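Ticket 811 – left arm stalls at handle pre-grasp, fridge door task (sim)
Project: Flarkeck
Component: planner / perception bridge
Opened by: Anitha Rai
Assigned: Khải Văn
Status: Reopened

Planner gives up just before the grasp on the fridge door. Left arm gets to the handle area, then no valid path for the last bit. Controller holds position until the episode times out. No crash, no exception, exit code is clean so the nightly run marks it as "completed". That part is its own bug, will file seperately.

Seen on the kitchen with the yellow fridge and the red window. Not seen on the other layouts so far. Started after the Uvness merge in July, I think. Have not bisected yet.

Steps:
load the kitchen, default spawn
run open_door with arm=left
wait for the pre-grasp message
nothing

Log, trimmed:
[plan] target handle_0 pose ok
[plan] pregrasp reached
[plan] approach: 0 valid of 117 candidates
[plan] retry 2
[plan] approach: 0 valid of 117 candidates
[ctrl] hold

Same number of candidates each retry, so it's not resampling either. Seed gets reset somewhere?

Head view at the hold, left tip down by the low end of the handle, right arm parked:

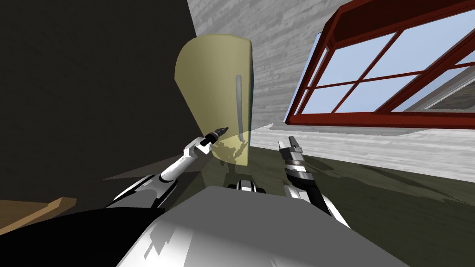

Tried so far. Bigger tolerance on the approach angle, no change. Turned off self-collision, no change. Turned off collision between the left hand and the door panel and it goes straight through to the approach, 7 runs out of 7. So the planner thinks the hand is already inside the door, or so close it makes no difference. Visual mesh says otherwise as far as I can tell.

Guess: collision shape for the door is a plain box and the door itself is rounded. Box sticks out past the curve. Anybody know who generated those?

Khải Văn
Box came from the Sustircombe importer. It wraps anything it reads as a panel. Can you dump the collision geometry and post the padding value? Also which frame is the handle pose in. We had a case where it was door frame in one place and world in the other, looked fine until the base was rotated.

Anitha Rai
Padding is at the default, didn't touch it. Handle pose is world in the planner, door frame in the perception message, gets converted in the bridge. Conversion checks out by hand with the door closed. Haven't checked with door open.

Dumped the geometry. It's a box, yes. Front face is well out from the curved part near the sides, worst right by the handle. So that's most of it.

Swapped in a convex hull by hand and reran. Approach now gets valid candidates, but the first try after a reset still fails and then the second one works. Every time. Smells like a stale scene – planner reads the old box before the update lands. Logged the scene version on both sides and they're off by one on the first call.

Another one from the same setup, same arm, left gripper by the low part of the handle:
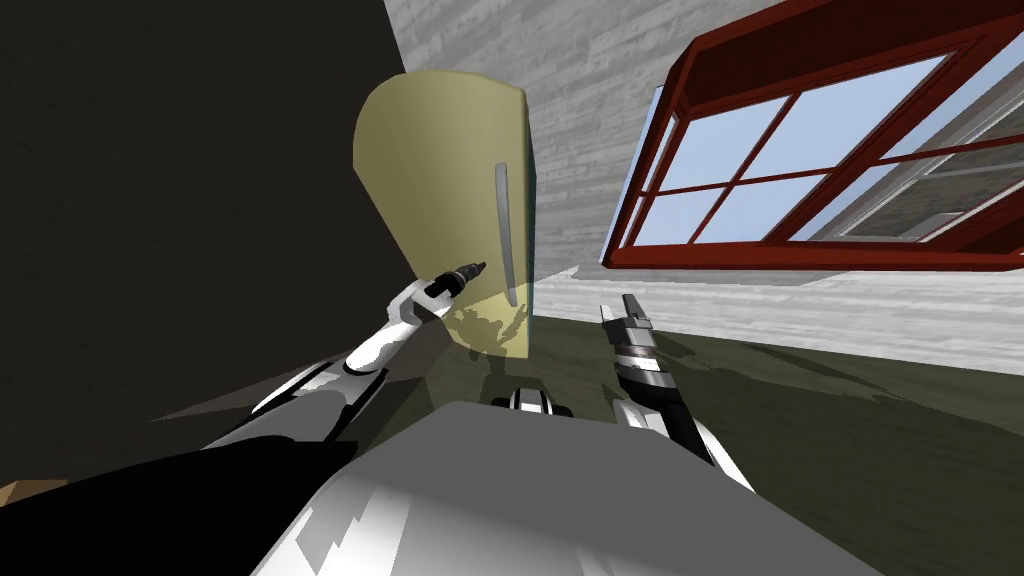

Hạnh Giáp
The off by one is known, sorry, should have been in the release notes. Scene update is async since the merge. Call wait_for_scene() before the first plan or set sync_on_reset: true in the task config. We hit it in Phùng too, on drawers. Please don't put a sleep in there, somebody did that last time and it took forever to find.

Anitha Rai
ok sync_on_reset works. First try passes now. Removed my sleep (yes there was one).

Still open:
importer has to stop boxing curved panels, my hull is a local file and will get overwritten on the next import
retry should resample, it reuses the same candidates
hold at timeout must report as failed

Khải Văn
Will take the importer one. Retry seed is a one line fix, pushing to the branch after lunch. Can you rerun with arm=right as well once its in? The right side uses the two-finger gripper and the pre-grasp offset is different, don't want to close this and find it again there.

Anitha Rai
Will do. Leaving the ticket open till the right arm run is through. Moved the timeout status thing to Hường Diệp, she has the nightly scripts.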